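Polished and Brushed: Metal Finishes at Close Range
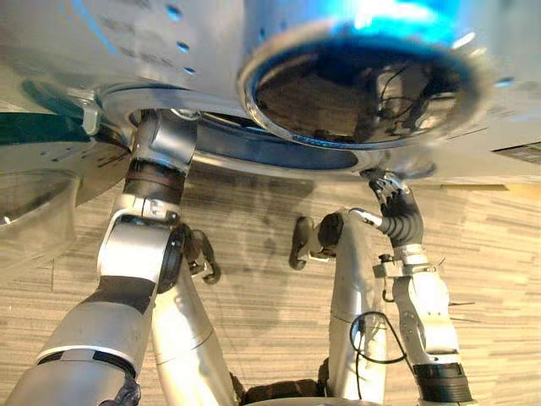 Billarbridge Gallery Pages, No. 40, p. 202

Low view of a large silver appliance, with a polished rim around its circular opening and a blue glow along the top. The underside has a brushed finish, and a carpeted floor lies behind.

The Gallery Pages of the Billarbridge Study Collection present finishes and fittings of the kind that visitors handle or pass by every day. The present number is devoted to silver-colored metal in its two most common finishes, brushed and polished, and to the care that each requires. It was prepared by Gorazd Nedeljković of the Department of Surfaces, and the notes are intended for readers with a general interest in household and workplace equipment. No technical training is assumed.

Brushed finish

A brushed surface is covered with very fine parallel lines, made by drawing an abrasive across the metal in one direction. The lines soften reflections and spread the light over a wide area. For this reason the finish is often chosen for large panels, where a mirror surface would show every small dent and every change in the lighting of the room.

The direction of the lines is called the grain. All wiping should follow the grain. A cloth moved in circles leaves residue in the lines, and the residue becomes visible when the light comes from the side. Where the grain cannot be seen from a standing position, it should be checked at eye level before any cleaning is begun.

The underside of an appliance is seldom included in daily cleaning. Streaks and specks on metal are easily missed from above, and a lower viewpoint will often bring them out. The Department recommends that low surfaces be looked at once a month, with the room lights on, and wiped with a soft cloth dampened in plain water. A second, dry cloth should follow at once.

Polished finish

Polished metal returns a clear image of whatever stands near it. On a curved rim that image is stretched and narrowed, and the highlights gather into bright lines that follow the curve. The circular rim in the picture carries its strongest highlights along the lower edge, while the dark interior holds shadowy reflections of its own.

Polished rims show fingerprints sooner than any other part of a housing. They should be wiped with a clean microfiber cloth that has not been used on other surfaces – a single grain of grit is enough to leave a scratch. Paper towels are not recommended. Polishing pastes should be used only where the maker of the equipment allows them, as a plated surface can be worn through by repeated rubbing.

Rings and flanges

A wide flange offers two edges and a band between them, and each takes the light in its own way. The band below the circular opening reads as blue-gray. Readers comparing finishes should bear in mind that the color of reflective metal depends a great deal on its surroundings. A ring that looks blue in one room may look yellow in another, and samples ought to be compared side by side under the same lamp.

Dust settles where a flange meets a flat panel. A soft, dry brush is suitable for this joint. Sprays should be applied to the cloth and never to the joint itself.

Small holes and perforated panels

Small holes appear in metal housings for many purposes, and a purpose should not be assumed from appearance alone. The short row to the left of the rim runs at a diagonal. Holes of any kind should be kept free of cleaning fluid. A dry brush held at a shallow angle will lift dust from around them without pushing it inward. Pins, wire and compressed air should not be used unless the instructions for the equipment call for them.

Perforated panels need the same treatment over a larger area. The Department works from top to bottom in overlapping strokes, with a vacuum nozzle held just clear of the surface. Where a panel can be removed for washing, it must be completely dry before it is put back.

Clear parts

Clear curved parts are often found close to metal housings. They may be glass or plastic, and the two should not be treated alike. Ammonia-based cleaners can cloud certain plastics. When the material is in doubt, lukewarm water with a drop of mild soap is the safer choice, applied with a cloth that has been rinsed several times.

Labels and edges

Labels on equipment should be left in place, including those that can no longer be read. They may be needed when parts are ordered or when a service record is checked. Staff at Billarbridge copy the wording of each label into the equipment register while it is still legible and note the position of the label on the housing.

Wooden edging near metal calls for separate attention. Water that runs from a metal panel tends to collect along the strip below it, where it can raise the grain or loosen the finish. A folded dry cloth should be held along the edge while the metal above is wiped.

Carpeted floors

Streaked carpet in beige, tan and gray is widely used in offices and study rooms, in part for its ability to hide light soiling. The pattern can also hide small screws and washers. Before any housing is opened over a carpeted floor, a plain light-colored sheet should be laid beneath it and left there until the work is finished.

Materials used by the Department

The cloths supplied to the Department are Haltoline, in the plain weave, laundered without fabric softener. Brushes are the Boychuk flat pattern with natural bristle. Tirusano neutral cleaner is kept for marks that water does not remove, and it is diluted before use according to the directions on the bottle. Readers may substitute comparable materials. Steel wool, scouring pads and chlorine bleach have no place on either of the finishes discussed in this number.

Viewing and inquiries

Sample panels in brushed and polished finishes may be examined in the Study Room on Thursday afternoons. Groups are limited to 20 persons and must register in advance at the front desk. Visitors are asked to wear the cotton gloves provided and to return each panel to its numbered slot.

Printed sets of the Gallery Pages are held in the reading room, shelf 135, and may be consulted without an appointment. Requests for permission to reproduce material from this number should be addressed in writing to the Department of Surfaces, with the issue and page number given in full.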